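Sorkora Legal Help Desk: where we are at the halfway point
Progress report to the Hokano Fund
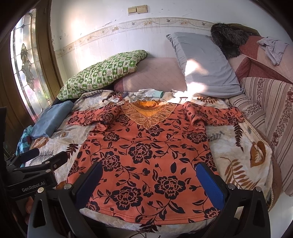 Is the help desk reaching the small businesses the grant was meant for?
For the most part, and more of them than I'd have guessed back in the winter. The people coming to us are mainly sole owners and family shops, which is the group we described in the application. Where we're falling short is with businesses outside Morris, and I'll get to that further down.

So, the numbers first. We've handled 2,552 inquiries since the grant started. That counts every phone call, email and walk-in where somebody asked us a legal question and got a response, even if the response was "you need a tax accountant, let me give you a list." It doesn't count people asking where to park (we get plenty of those too!). If the same owner came back with a new problem, that's a new inquiry. If they called three times about the same lease, it's one.

Leases are still the biggest slice of the work. I said in the last report that I thought this would calm down once the renewal season was over, and I was wrong about that. Owners bring us a lease they've already signed and ask whether they can get out of it, and often the most useful thing we can do is explain what they agreed to and help them write a decent letter to the landlord. I'd love to see more of those leases before the signature goes on. We've put a line about it on the front page of the website and on the appointment card, and I think it's starting to help, though I can't prove it yet.

After leases it's contractor questions. Is this person an employee, what goes in the agreement, what happens if they quit in the middle of a job. Then partnership stuff – two friends or two cousins who started something without putting a word on paper and now don't agree about the money. Those take the longest by far. We can't represent both sides, so our conflict check happens before anyone tells us the story, and sometimes that means turning away the second partner and sending them to the bar association's referral line. It feels lousy, but it's the rule and we stick to it.

The workshops have been going well. We've held 7 so far, all in the evening, all free. The room holds 50 and we filled it for the one on contracts and the one on hiring your first employee. The trademark evening was a lot thinner, and the people who did come mostly wanted to talk about sales tax. I'm planning to fold trademarks into the "starting up" session and use the free slot for something on collecting unpaid invoices, which comes up at the desk constantly.

Staffing next. The grant pays for two attorneys and we now have both, after a gap of several weeks in the spring when we only had one. You'll see that gap in the response times. Our goal is to get back to everyone within 2 business days, and during those weeks we didn't come close. We're back on target now. The salary money we didn't spend during the gap is still sitting in the personnel line, and I'd like to move part of it (see my requests at the end).

Cekia, the intake software, finally went live in June. It was supposed to be ready a good bit earlier. The delay was partly the vendor and partly us, as we kept changing our minds about the conflict check form. I'm happy with where it landed. An owner fills in one page, the system flags a possible conflict, and the attorney sees the documents before the call starts. Before this we were matching names against a spreadsheet, which made me nervous every single day. The older files haven't all been moved over, so for now we search in both places. I expect that to be finished before the next report.

Now the part that isn't going so well. We promised you outreach in the towns around Morris, and we've done less of it than planned. We tried a Tuesday afternoon table at a library branch for a while and had very few takers. Afternoons are when shop owners are in their shops, which I should have thought of. What I want to try next is phone appointments before opening time, from 7 in the morning, booked through Cekia, so nobody has to close up and drive anywhere. It costs next to nothing and one of our attorneys is an early riser anyway.

Money is in decent shape. Personnel is under budget for the reason above. Printing is over, mostly from the lease checklist, which we've had to reprint because people take a handful for their neighbors. Software is over as well, by a small amount, from the extra setup hours. The full table is in the attached spreadsheet with notes next to any line that's off.

I have a couple of requests. The first is permission to move some of the unspent salary money into translation. We've had owners bring a cousin or a teenage son to interpret, and that's not good enough when you're discussing personal liability. The second is a change to the reporting form: it asks for "cases closed," and most of what we do is a single conversation that never becomes a case. Could we report inquiries and full cases on separate lines? I can send a draft of how that would look.

Call me if anything in the spreadsheet looks odd. Mornings are best, I'm usually at the desk by then and the phones are still quiet.

Program Manager, Sorkora Legal Help Desk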